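Why I Went Back to Drinking Coffee at Home

For six years I bought a coffee every working morning at Aguiar, the place on the corner by the bus stop. I liked it there. The coffee was good, they knew my order, and the walk gave me a reason to leave the house before I was properly awake. Then in May they raised the price of a large, and that evening I sat down and added up what I had been spending. I won't give the yearly total. It was enough to replace the front tires on the car, and the front tires on the car needed replacing.

So I stopped. It took a few weeks to get used to and I thought I would write down what I did, as two people at work have asked.

The first thing I tried was instant. I grew up on it. My mother kept a jar by the kettle and a spoon standing in the jar, and I remember it as perfectly fine. I bought the same kind she used and drank it for four days. It tasted thin and a little burnt, and I added more powder each day until it tasted thick and very burnt. The rest of the jar went into a chocolate cake, where it did some good.

Next I got out the drip machine that had been in the cupboard over the fridge since we moved. It still worked. The trouble is that it makes a full pot or it makes something like dishwater, and there is only one coffee drinker in this house before noon. I was pouring most of a pot down the sink. I also don't like what happens to coffee that sits on a hot plate. By the second cup it has gone sour.

What I have settled on is a plain plastic cone that sits on top of the mug, with a paper filter in it. It cost less than two large coffees. You put the filter in, you put the coffee in, you pour the water over it. There are people who have a lot to say about how the water should be poured, in what pattern and from what kind of kettle. I read some of it. I use the ordinary kettle.

The amounts took me longer to get right than anything else. I was going by scoops, and the coffee came out different every morning. I finally used the kitchen scale and found that my scoops varied a good deal depending on how awake I was. My mug holds 300 milliliters of water, and I now put 18 grams of coffee in for that. If I fill the big travel cup, which takes 400, I use 24. I keep the two numbers on a piece of tape on the scale.

The grind matters too, more than I expected. The first bag I bought was ground for espresso, which I had not noticed on the label. The water sat in the cone and hardly moved. I stood there in my socks watching it and missed the bus. The next bag was medium and went through in a few minutes. I have thought about a grinder, and Ronaldo Godoy from the second floor at work has offered me his old one. I said I would take it if he ever brought it in. So far he has not.

For beans I started with Rivedance from the supermarket and then went over to Plindis, which a small shop near the library sells by weight. The Plindis is darker and I like it better with milk. Rivedance is fine and it is cheaper. When there is company I make Rivedance in the drip machine and no one has ever complained. I don't keep coffee in the freezer anymore. I did that for years. It picked up a taste from the onions.

The other change was mugs. We had far too many of them. They came from old jobs, from a bank, from a fun run I did not finish, and from my sister, who gives one to everybody each Christmas. They were stacked inside each other on a high shelf, and at six in the morning I would pull one down and two would come with it. After the second breakage I put most of them in a box for the church sale and kept the ones we really use. My wife wanted to keep the one with the chipped handle that her father drank from. That one now holds pencils on the desk.

The everyday mugs don't need a shelf. They can hang from pegs out in the open, close to the kettle, and be put back when they have drained. 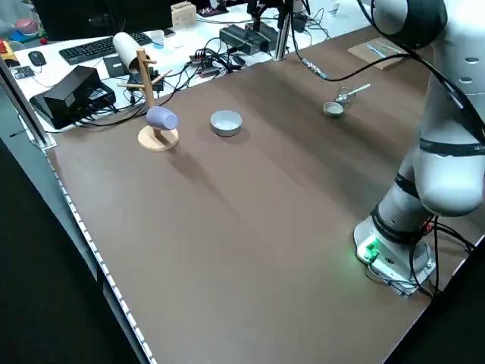 A wooden mug tree, the simple kind with a round base.

I had thought of mug trees as something from my aunt's kitchen, next to the bread box and the egg timer. She had one from Ullska and it outlasted three kettles. I have come around to them. They take up very little counter. The one thing I would say is to load them evenly. If all the heavy mugs go on one side, a tree with a small base will lean, and sooner or later it goes over. Also check that your handles are wide enough for the pegs. One of ours was not, and it went in the box with the others.

I still go to Aguiar now and then, when I'm meeting someone or when I've run out of filters. It is more of a treat now and I sit down for it — before, I was always carrying the cup out the door. They still remember the order, although the young man at the register asked if I had been ill.

The tires are on the car. I am looking at the back ones next.

Comments (4)

Darlene
We do the same with the plastic cone. Try rinsing the paper first with a little hot water. It takes away the cardboard taste.

Walt P.
What about the reusable filters? I got a metal one and never have to buy paper. You do get some mud in the bottom of the cup.

Reply from the author
Walt, I looked at those. I don't mind the mud but I like being able to throw the whole thing in the compost. Darlene, I will try that tomorrow.

kitchenmouse
My husband hung eight mugs on one side of ours and over it went. Four survived. We have a shelf now.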